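February, notebook 2, laundry and stains

Started on the whites from the Ocampo lot after lunch. Aileen Dizon had already pulled out the colored things, so what I had left was mostly shirts. The plan was to sort by fabric first and look at marks second, but the labels slowed me down. Half of them are too small to read without the hand lens, and the lens is still over in the dye room.

Went with marks first instead. Faint yellow-brown ones go in the soak pile, anything darker gets tested on an inside seam. Collars get checked separately – that is where the old Soneo powder left a ring last time and I don't want to go through that again.

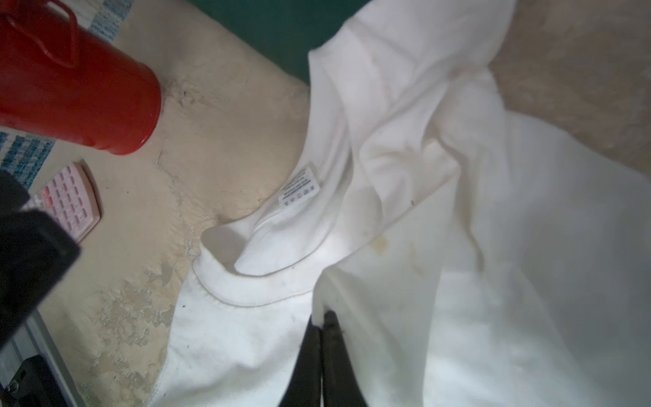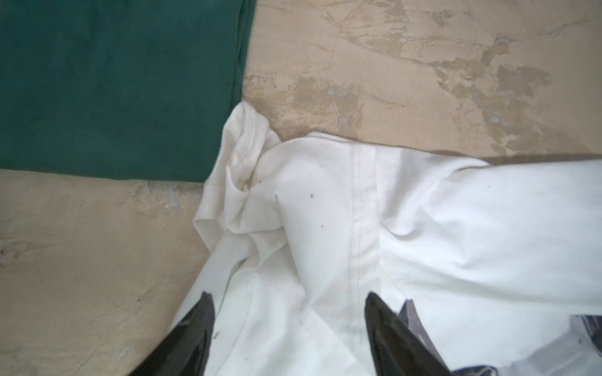
Soak is 5 hours in lukewarm water with the Fuketti oxygen powder, one level scoop per tub. Aileen thinks overnight is fine for plain cotton. I would keep to 5 until we have a result written down for both, because the notes from the first notebook disagree with each other and neither says what the water temperature was.

Weighed the first tub dry: 1,233 g. Second tub 1,911 g, too full, the shirts at the bottom will not get any movement. Move some over to a third tub before adding water. The third tub has a slow drip at the tap, so put the tray under it.

Surface by the window is flaking again. Bits of the finish come off on anything white if you drag it, so lift and shake before folding. Should put a clean sheet down before the next lot. Asked Zusico for a price on a cover and have not heard back.

Folding: sleeves in, then thirds, collar up so the label can be checked without opening the whole thing. Green cloths stay out of the white tubs, even the ones that have been through twice.

To do
– hand lens back from dye room
– split tub 2
– seam test on the dark marks
– ask Aileen where the pH strips went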